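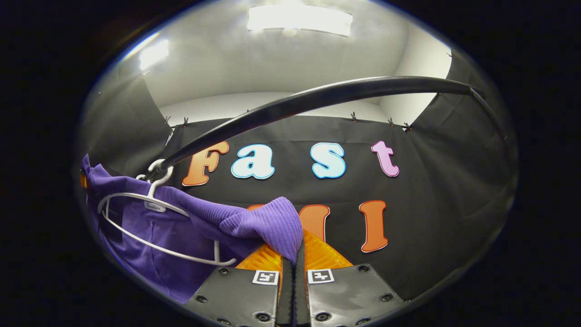
8th July — gripper width from tags, garment runs

Finally got the finger tags to give a width I believe! The old code dropped any sample where one tag glared out, so I now carry the last good pose for up to 6 samples and flag it. Replayed 13 Holmgren logs and only 3 have gaps left. Lovely clean curves when the pads close on a knit cuff.

Still to do:

- lens model is poor near the rim, refit with the 720 set
- Ildikó Csizmadia wants the flag passed on to the Susine planner — easy, one extra field
- check the clock offset again on the Lodham logs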